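ASOCIACIÓN DE USUARIOS DEL ESPACIO MANZANO
Acta de la reunión ordinaria de mayo

Hora de inicio: 18:35
Lugar: sala de la planta baja
Asistencia: la presidencia, la secretaría, representantes de los grupos de encuadernación, costura y cocina, y dos personas por el turno de tardes. Excusa su ausencia el grupo de dibujo, que envía sus observaciones por escrito.

1. Aprobación del acta anterior

Se lee el acta de abril. El grupo de costura pide corregir el punto 4, donde consta que la plancha se guarda en el armario alto. Se guarda en el bajo. Con esa corrección queda aprobada por unanimidad.

2. Superficies de trabajo

La presidencia recuerda que en abril quedó pendiente decidir si se renuevan los tableros de las mesas o si se siguen usando los actuales otro curso. Se han pedido presupuestos a Mosov y a Stakton. El de Mosov asciende a 800 euros, con transporte y retirada de lo viejo. El de Stakton es de 600 euros, sin transporte. Los dos proveedores ofrecen acabado liso en tono claro.

Encuadernación prefiere una superficie clara y sin dibujo, por ser donde mejor se ve el hilo y donde antes se nota un resto de cola. Costura está de acuerdo en el color, pero pide que no brille, porque con la luz de la tarde cansa la vista. Cocina no tiene preferencia mientras se pueda limpiar con un paño húmedo. 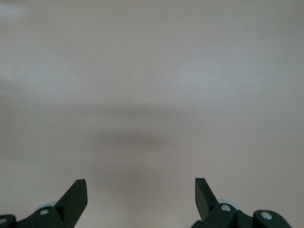

Se debate también si conviene cambiar todos los tableros a la vez. El turno de tardes propone empezar por los dos del fondo, que son los que más se usan, y dejar el resto para después del verano. La secretaría advierte de que el precio de Stakton está calculado para el pedido completo y habría que preguntar de nuevo.

El grupo de dibujo, en su escrito, pide que mientras tanto no se corte con cúter directamente sobre las mesas. Encuadernación responde que siempre usa plancha de corte. Se acuerda recordarlo a todos los grupos con un cartel junto a la puerta.

Acuerdo: solicitar a Stakton un nuevo presupuesto para dos tableros, con transporte incluido, y pedir una muestra del acabado mate. Votos a favor, todos menos una abstención (costura).

3. Limpieza y recogida

Se han recibido quejas sobre el estado en que quedan las mesas entre el turno de mañana y el de tarde. Cocina explica que termina a las 14:00 y que no siempre da tiempo a secar. Se acuerda que cada grupo acabe diez minutos antes de su hora y deje las mesas despejadas, los paños tendidos y las sillas apiladas contra la pared del radiador.

El limpiador Erkska que se compró en marzo deja cerco si no se aclara. Se gastará lo que queda en el fregadero y en los azulejos, y para las mesas se volverá al jabón neutro. La secretaría se encarga de comprarlo.

Costura pregunta de quién es la caja de retales que lleva semanas debajo de la ventana. Al no reclamarla ninguno de los presentes, se guardará hasta la próxima reunión y después se repartirá.

4. Armarios y llaves

Faltan llaves de dos armarios. La copia de cada una cuesta poco y se hará con cargo a la caja común. Se pide que las llaves vuelvan al gancho al terminar la actividad y no se lleven a casa.

El armario bajo de la izquierda sigue sin cerrar bien. El turno de tardes se ofrece a revisar la bisagra.

5. Cuentas

El saldo de la caja común permite afrontar la compra parcial de tableros, pero no el pedido completo de Mosov. Quedan por cobrar 42 euros de cuotas atrasadas. Se enviará un aviso a los grupos que las deben.

6. Ruegos y preguntas

Encuadernación ruega que no se mueva la prensa sin avisar. Pesa bastante y la última vez apareció en el pasillo.

Cocina pregunta si puede usar la sala una tarde más en junio. Se mirará el cuadro de horarios y se contestará por correo.

El turno de tardes pide que se arregle la persiana, que baja torcida. Queda anotado para la próxima reunión, junto con la respuesta de Stakton.

Sin más asuntos que tratar, se levanta la sesión a las 20:10.

La secretaría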